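Turnville, 7/20/24

Replaced a bushing on the left finger last night and then spent longer than I wanted to on the pads, so I'm writing down how I look after the hand-held gripper while it's still fresh. Odair Assunção asked for this back in December and I kept putting it off.

For anyone new to the blog, the gripper is the one I use for recording grasps for the Xavier arm. I squeeze it by hand, pick things up with it, and the arm learns from the recordings. The fingers are printed, with a brass-colored ring pressed in at each pivot, and each finger carries a block with a soft pad stuck to its inner face. The blocks are held on with two screws each. It's a simple tool and it takes a beating.

The pads go first. I used to change them on a schedule, every 2000 grasps, but that was a number I made up and it was wrong in both directions. One pair was in bad shape at 451, after a run of picking up keys and tape measures. Now I look at them before each session. A slightly rough edge is fine. If the top seam has started to peel I'll usually press it back down once and see if it holds, and if it peels again the pad comes off. Crumbs on the table are a sign too. Wipe them up, because they show in the recordings.

To change a pad, take the block off the finger first. I did it with the block in place for a long time and never got one on straight. Back out both screws, peel the old pad, and clean off the glue with rubbing alcohol. Let it dry before the new pad goes on. I cut mine from a sheet with a fresh blade, a little oversize, and trim after sticking. Put it under something heavy overnight. I use a dictionary.

When the block goes back on, snug the screws by turns and stop early. They bite straight into plastic and I have stripped a few holes. The Ciltis driver has a torque setting low enough for this, but I do it by hand now.

The pivots need less. Move each finger side to side with the tool open. If there's a click, the ring is loose in its hole or the pin is worn, and so far it has been the ring most of the time. A loose one gets pushed out and a new one pressed in with the vise, slowly, with a scrap of wood on each side. No oil. I tried it once and it found its way onto the pads.

After any of this I close the fingers on a strip of paper and pull. It should drag evenly from both sides. Then I do 40 practice squeezes, check the screws again, and record one short clip to compare with an old one from the Prornico set.

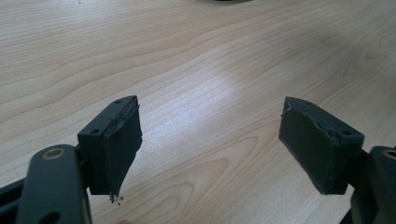 Next on the list is the linkage, which has had a little slop in it since spring. I have the pins but not the washers, so that will wait until the order comes in.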